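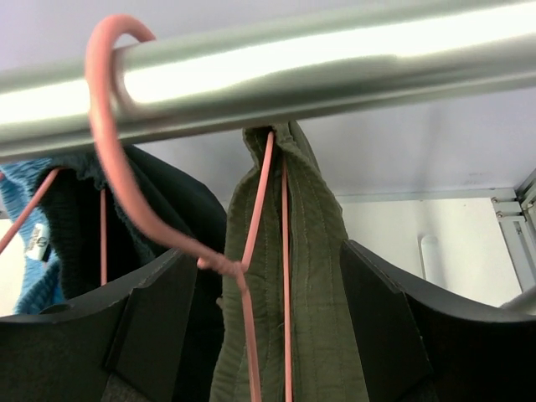 第十七次抓空的时候，我已经不想看屏幕了。夹爪合拢，抬起，什么也没带上来，衣架在杆子上晃。

“再来！”安帕罗·阿兰戈（Amparo Arango）在键盘后面喊，声音里一点疲惫都没有。她是我们组里唯一一个失败了还会高兴的人，说每抓空一次，数据就多一条。

那时我刚到米尔克顿（Mirkton）实验室，课题代号叫“伊瓦诺”：让机械臂从挂满衣服的横杆上取下指定的一件。听上去简单得不像个课题，我妈到现在还以为我在给机器人整理衣柜。可衣服软，堆在一起谁也分不清边界，细铁丝衣架更糟，弯来弯去，还反光，深度图上时有时无。隔壁杜达斯的人做了两年，靠的是把每件衣服的轮廓都算准，成功率一直上不去。

安帕罗的想法是先别算。让夹爪靠过去，停在衣服两侧，轻轻推一下，看什么跟着动。跟着动的，就是同一件；不动的，就是邻居。

“你挑衣服的时候也是这样的呀，”她说，“你会先拨一拨！”

我把推的那一下从两厘米改成六毫米，又改了等待的时间，六十毫秒太短，衣服还没来得及动。改成八百毫秒，慢是慢了点，但铁丝的摆动和布料的摆动忽然就分开了，曲线上清清楚楚两个峰。我盯着那两个峰看了好久，连咖啡凉了都没发现。

晚上我们又跑了一轮。目标是那件橄榄绿的绗缝衣服，两边的手指慢慢靠近，停住，推，等。我数着自己的呼吸。然后夹爪合上，臂往上一提，粉色的衣架钩子从杆子上滑出来，衣服整个跟着走了，旁边那件深色的毛衣连晃都没怎么晃。

安帕罗从椅子上跳起来，膝盖撞到桌子，疼得直吸气，还在笑。

后来我们把全部数据重新跑了一遍，3,274次尝试，新方法在最挤的那一组里提升最大，正是杜达斯最头疼的那一组。写论文的时候她坚持把所有抓空的记录也放进附录，一条不删。

一月，汉姆顿（Humton）的同行来信，问能不能用同样的办法取毛巾。安帕罗把信转给我，只加了一句：

“你家有毛巾吗？明天多带几条来！”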